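Março, 21h40

Segundo mês de serviço no quarto de ensaio da Govier. O contrato com a Starkbridge foi prorrogado e o posto mudou de nome: deixei de ser arrumadeira de andar e passei a operadora de célula. O salário subiu um degrau na tabela. O horário ficou igual.

Hoje o plano tinha duas tarefas, almofadas e roupa. Comecei pelas almofadas, com o humanoide sobre os estrados de pinho, ao lado da cama.
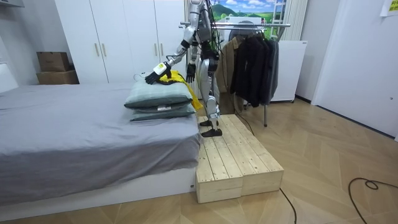
Posto da cama, tarefa das almofadas. Mão direita sobre a almofada de cima.

A folha de turno pede 187 repetições por semana. Em Postemstead, quando eu fazia quartos de hotel, a conta era por quarto e ninguém registrava o gesto. Agora cada gesto tem linha própria: início, fim, resultado, motivo da falha. O campo do motivo é o que consome tempo, e só quem já arrumou cama sabe preenchê-lo. "Tecido preso" e "tecido dobrado" são falhas diferentes. Pedi que fossem separadas no formulário e a Rangel, que mantém o software, aceitou.

À tarde, a roupa.

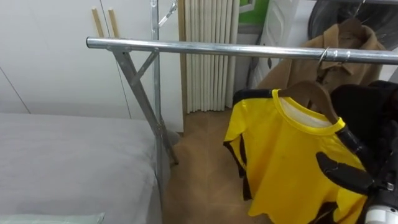 Camisa em cabide exige que os ombros fiquem alinhados antes de soltar. Na mão humana isso se corrige sem pensar. Para o procedimento escrevi 6 passos, e o quarto ainda está mal redigido. Rever amanhã.

Dói menos a coluna, doem mais os olhos. Das colegas do andar, duas pediram transferência para a célula e as outras preferem esperar a meta de 2.000 registros, depois da qual a empresa decide o quadro. Não há nada por escrito sobre esse quadro. Perguntei outra vez na troca de turno e anotei a resposta: "em avaliação".

Pendências: formulário novo, passo quatro, assinatura das horas extras.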